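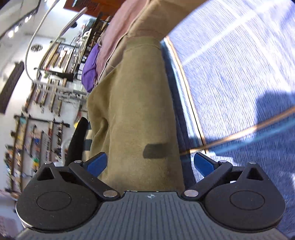 The Vatis trousers in olive khaki, worn with a tan sweatshirt.

Vatis Everyday Trousers, olive khaki
Reviewed by Samina Siddiqui

Vatis sells these as house and errand trousers, something between chinos and work pants. I bought a pair in December and have worn them most days for six months, mainly for laundry, sorting closets and driving. I paid full price.

Fit

I ordered my usual size and the waist was right. The leg is straight and a little roomy at the knee, so I can kneel on the floor to fold clothes without the fabric pulling. The rise is higher than on my old Pelkonen pair and stays put at the back when I bend over. Length is the weak point. There is only one inseam per size, and on me it was too long. I had them hemmed. Saqib Ansari, who tested the men's cut for this site, is taller than I am and found the length fine but the thighs snug.

Fabric

The cloth is a midweight cotton twill with a small amount of stretch. It was stiff for the first couple of weeks and softened after that. The knees bag out by the end of a long day and go back to shape in the wash. I would not wear them in hot weather. Lint shows less than it does on black trousers, but pet hair still shows.

The color on the website is greener than what arrived. In daylight mine are olive with a fair amount of brown in them. They go with tan and gray, and I have worn them with dusty pink as well. If you want a true green, order a swatch first.

Pockets

The front pockets are deep enough for a phone to stay in when I sit down. The back pockets are shallow, and I have stopped putting anything in them. The coin pocket is too small for my fingers. There is no loop or clip for keys, which the Pelkonen trousers do have.

Washing

The label says cold wash and hang dry. I did that for the first month and then started using the dryer on low. They shrank slightly in the leg, so wash them a few times before you hem them. The color has faded a little along the seams. Cooking oil came out with dish soap. A pen mark near the pocket has not come out. The stitching is sound except for one belt loop, which came loose at the bottom and took me 7 minutes to sew back on.

Compared with others

The Pelkonen pair is lighter and better for summer, but the seat wore through in a year. I tried the Brostilen work trousers too and returned them. The fabric was tougher and too heavy for sitting in a car.

Good: comfortable for kneeling, deep front pockets, easy to wash.
Bad: one inseam only, shallow back pockets, color differs from the website.

Rating: 7 out of 10. I plan to buy a second pair if they add a shorter length.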